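Section 4. Fingertip care and gripper check, two-arm table cell

Applies to: Trukier cell, both arms
Prepared by: Randa Masri
Checked by: Conall Mulligan
Revised: 19 Feb 2023

4.1 Before you start

The red fingertips are wear parts. Check them at the start of each session and again after any contact fault. You will need the small hex key set, a lint-free cloth, the spare tip box and the cell log.

CAUTION: Keep hands out of the space between the arms while either one is powered. Hold mode does not count as off.

1. End any running program and wait for the prompt to return.
2. Move both arms to the service pose from the Hiller panel. Reduce speed to 8 percent first.
3. Open both grippers fully.
4. Clear parts from the area under the fingers. Parts farther in may stay where they are if you can reach the tips without leaning on them.
5. Press the stop button on the panel and hang the tag on it.
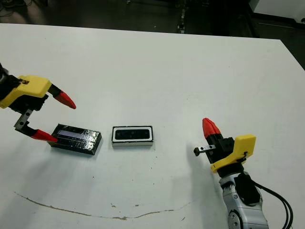

6. Wipe each tip from the base toward the point. Use a dry cloth. Solvent softens the surface of the tips.
7. Push each tip sideways with one finger. If it moves on its base, tighten the screw a little at a time until the movement is gone. Do not force it.
8. Look for splits, flat spots and bits of tape stuck to the gripping side. Replace a split tip even if it still feels firm.

NOTE: Always replace tips in pairs. A new tip working against a worn one will close off center. Spare pairs are bagged together in the Costetti drawer, part 579.

4.2 Closing check

Do this after every tip change, one gripper at a time.

1. Remove the tag, release the stop button and enable one arm only.
2. Raise that gripper clear of the table and of the other gripper.
3. Command a full close at low force.
4. Look straight down the length of the fingers from the wrist side, or use the wrist camera view.
5. Open and close 2 more times and look again.

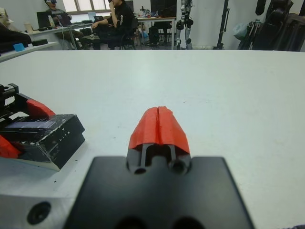 Alignment is judged at the seam between the tips. The line should be thin and should run straight from the finger bases to the point. With the red pads pressed together it should look like a shallow roof with a single ridge. Rough or uneven texture on the pads is no reason to reject them. A wedge-shaped gap is — loosen both tips, seat them again and repeat the check.

If the gap comes back with a second pair, the fault is in the finger bases or the rack. Stop there and call Tianyou Tan. Do not file the tips to fit.

4.3 Return to service

1. Set the gripper zero from the panel with the fingers closed.
2. Repeat 4.2 and this step for the other arm if its tips were changed.
3. Set speed back to 100 percent only after one slow run of the Mabaso test program.
4. Write the tip change in the log, with the arm, the reason and your initials.

Questions about the log go to Qianru Guo.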